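Okay, mic check, can everybody in the back hear me? Good. I'm Raymonde Turcotte, I set up play kitchens for the Trindance family rooms, and I've got twenty minutes, so stop me if I run over. (Say hi to the Vusanholm folks in the second row, they drove in this morning!)

Start with the number. Last year we put out 1,162 pieces of play food and play dishes across 11 rooms. That's a lot of strawberries. And the question I get from every single site is the same one – how much stuff do I put on the table?

My answer for years was "all of it." I'd tip out the bin and walk away. Kids would grab whatever was on top, and the rest of it sat there until cleanup. So now I start with a few dishes, a few foods and one thing that looks like it cooks.
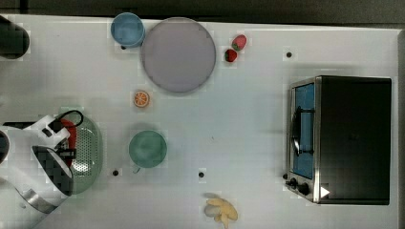
Dishes first. I like a plate that's bigger than you think you need, because everything ends up on the plate. Kids pile. Give them a tiny saucer and you'll have food on the floor before you've sat down. Cups should be different colors so that two kids can each have "mine" without a fight. It doesn't always work, but it helps.

PAUSE – ask who has cups that all match. Wait for hands.

Then food. Please don't sort it by fruit group or by color ahead of time, leave that for the kids. Xavier at our Catari room used to line everything up by size before opening, and it looked gorgeous, and the kids walked around it like it was a store display. He mixes it up now and they dive right in.

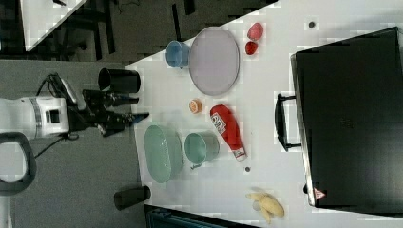

Bottles are my favorite thing to talk about, so bear with me. A bottle gives a kid a verb. You squeeze, you pour, you shake, you yell for more. I'd put one ketchup bottle out before I'd put out a fourth kind of fruit, and red with a white cap is perfect, every kid knows what that is from across the room. Same with a banana that's already partly peeled, by the way, it gets the story going. Somebody's hungry, somebody's having a snack, off they go.

(Skip this next bit if we started late.)

Cost. A starter table comes out to 58 dollars the way I buy it, and 29 if you already own dishes. I don't buy sets. Sets give you nine kinds of vegetable and one spoon. Buy your pieces one at a time, and check the secondhand shelf before you check anywhere else.

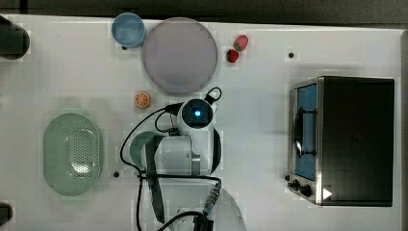
Colanders! I almost forgot colanders. Get one. I don't care if it's a toy or a real one from your own kitchen. Kids wash pretend fruit in it, they wear it, they look at each other through the holes, and it holds the small stuff when you're picking up at the end of the day.

Cleanup goes biggest to smallest. Plates, then colander, then cups, then food. Let the kids do the food, they're faster than you are. I keep a short list taped inside the lid of each bin and we check it over in March when we swap rooms.

Okay, questions. If it's about washing fabric food, come find me at lunch, that's a long one.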